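Titberg Oberflächenpflege für Hochglanzflächen

2025-01-22
Von Linnea Lunde

Titberg ist ein flüssiges Pflegemittel für lackierte und beschichtete Hochglanzflächen im Innenbereich. Es reinigt, nimmt Fingerabdrücke und leichte Fettspuren auf und hinterlässt einen dünnen Film, auf dem sich Staub weniger schnell festsetzt. Hergestellt wird es von Stendel, den Vertrieb für Werkstätten und Büros übernimmt Vurnelwood.

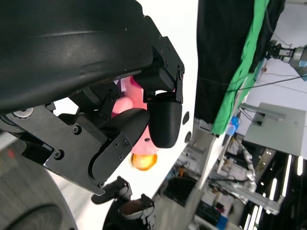
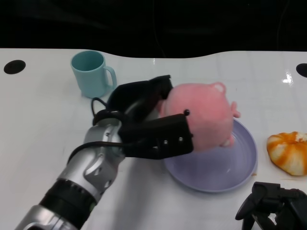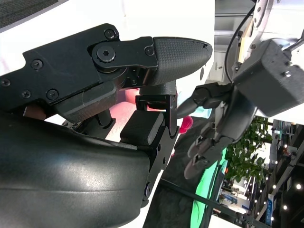
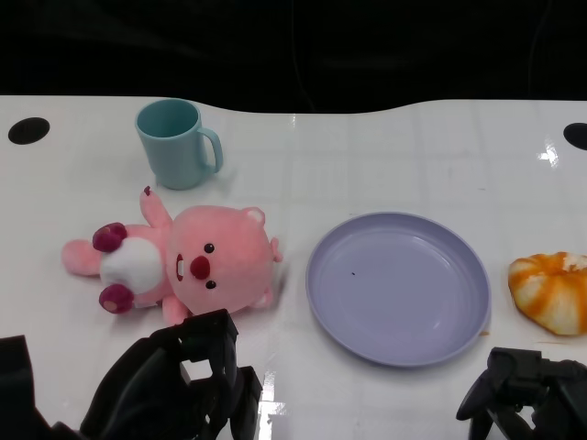 Einsatzbereich

Das Mittel ist für Tischplatten, Schrankfronten, Regalböden und Türblätter mit geschlossener, glänzender Oberfläche vorgesehen. Auf weißen Flächen vergilbt der Pflegefilm nicht, auch wenn über längere Zeit nachgepflegt wird. Dunkle Flächen lassen sich ebenfalls behandeln, verlangen beim Nachwischen aber mehr Sorgfalt, da Schlieren im Gegenlicht deutlicher zu sehen sind.

Nicht geeignet ist Titberg für geöltes oder gewachstes Holz, unversiegelten Stein, Leder und Bildschirme. Bei matten Lacken kann ein ungleichmäßiger Glanz entstehen, der sich nur mit mehrmaligem Abwaschen wieder entfernen lässt. Wer nicht sicher ist, welche Oberfläche vorliegt, probiert das Mittel an der Unterseite einer Kante aus und wartet bis zum nächsten Tag.

Anwendung

Lose Krümel und Sand zuerst mit einem weichen Handfeger oder einem feuchten Tuch abnehmen. Die meisten feinen Kratzer in Hochglanzflächen entstehen beim trockenen Abwischen.

Flasche kurz schütteln. Eine kleine Menge auf ein Mikrofasertuch geben und in geraden Bahnen auftragen. Nicht direkt auf die Fläche gießen, vor allem nicht in der Nähe von Kabeldurchlässen und Stoßfugen. Nach 3 Minuten mit einem zweiten, trockenen Tuch ohne Druck nachwischen.

Bei Getränkerändern und Kleberesten kann das Auftragen einmal wiederholt werden. Bleibt danach noch etwas zurück, hilft meist lauwarmes Wasser mit einem Tropfen Spülmittel. Scheuerschwämme und sogenannte Radierschwämme beschädigen die Glanzschicht dauerhaft.

Häufigkeit

Für einen normal genutzten Schreibtisch genügt eine Behandlung alle 2 Wochen. Dazwischen reicht ein nebelfeuchtes Tuch. In Besprechungsräumen und Teeküchen kann öfter gepflegt werden, sinnvoll ist dann eine Verdünnung mit der gleichen Menge Wasser. Wird zu viel aufgetragen, fühlt sich die Platte leicht klebrig an. In diesem Fall mit klarem Wasser abnehmen und die Pflege bis zur übernächsten Reinigung aussetzen.

Technische Angaben

Form: flüssig, milchig weiß
Geruch: schwach nach Zitrus
Verdünnung: gebrauchsfertig, bei häufiger Pflege mit Wasser 1:1
Reichweite: über 50 m² je Flasche bei dünnem Auftrag
Lagerung: frostfrei und aufrecht, vor direkter Sonne geschützt
Lösemittel: keine
Silikon: nicht enthalten

Gebinde

Die Flasche gibt es mit Klappverschluss oder mit Sprühkopf. Der Sprühkopf ist einzeln nachbestellbar und passt auch auf die älteren Flaschen mit grünem Etikett. Für Gebäudereinigungen ist ein Kanister mit Auslaufhahn lieferbar. Mikrofasertücher liegen nicht bei.

Hinweise aus der Anwendung

Higinio Figueroa betreut bei Vurnelwood die Büroausstattung und hat Titberg an Platten mit geschwungenen Kanten verwendet. Er empfiehlt, die Kante vor der Fläche zu behandeln und das Tuch dabei in eine Richtung zu führen. An gefrästen Öffnungen sammelt sich sonst Mittel, das beim Trocknen einen grauen Rand bildet. Ein Wattestäbchen genügt, um es aufzunehmen.

Yareli Camacho weist darauf hin, dass neue Lackflächen erst vollständig aushärten müssen. Je nach Hersteller dauert das mehrere Wochen. Bis dahin sollte nur mit Wasser gereinigt werden.

Sicherheit

Von Kindern fernhalten. Bei Kontakt mit den Augen gründlich mit Wasser spülen. Auf Fliesen und Parkett kann verschüttetes Mittel rutschig sein und sollte sofort aufgenommen werden. Flächen, auf denen Lebensmittel unverpackt liegen, nach der Pflege mit klarem Wasser abwischen. Leere Flaschen gehören in die Wertstoffsammlung, Reste nicht in den Ausguss geben.

Bestellung

Einzelflaschen sind ab Lager lieferbar. Kanister werden auf Bestellung abgefüllt. Ab 100 Flaschen erstellt Senan Moriarty im Vertrieb ein Angebot mit Staffelpreis. Das Nachfüllsystem für Sprühflaschen kommt im April ins Sortiment und erhält eine eigene Artikelnummer.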